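Biltby had its open afternoon in May, and I took the train up mostly because Mattes Steinbach had posted that his group would be recording hand demonstrations all day. I work on calibration, so I was less interested in the robots (there were two in the lobby, both roped off) than in how the training data gets made.

The recording station was upstairs by the windows. Equipment: a sensor glove on the right hand, a cube with printed markers on the back of it, one long cable, and a controller box with green terminals. The task was a spray bottle and a yellow cloth.
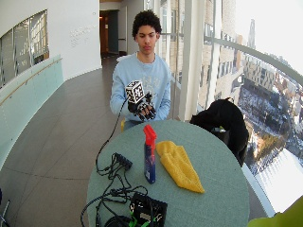 Glove on, bottle and cloth on the table.

Each take is logged as an episode. The count on the laptop stood at 1307 when I arrived, and Steinbach said 553 of those were this one task. Episodes are capped at 30 seconds. Anything longer gets split by hand, a job that goes to whoever was last to come in that morning.

The cube carries the wrist pose and the glove carries the finger joints. I asked about drift between the two streams. They run a sync gesture at the start of each session and fit the offset afterward, which works until the cable tugs on the mount.
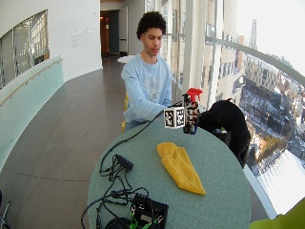 Occlusion was my other question. A cube gives you at least one usable face from most angles, but a single face seen nearly head-on has poor tilt accuracy. They filter for this. The filter threw out 207 episodes in the first batch — more than I would have guessed.

The software side is a stack called Lendar, with a viewer that plots joint angles against the video. The viewer is good. The export format is a mess, and they know it.

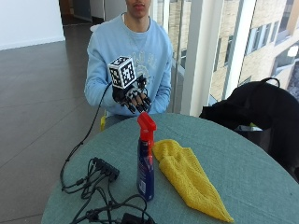 I had a turn with the glove myself. The thumb is the weak point: the linkage resists when you pull a trigger, so you end up pulling it slower than you normally would. Whether that slowness carries over into the learned policy, Steinbach couldn't say yet. He has a comparison planned against bare-hand tracking and promised to send me the plots.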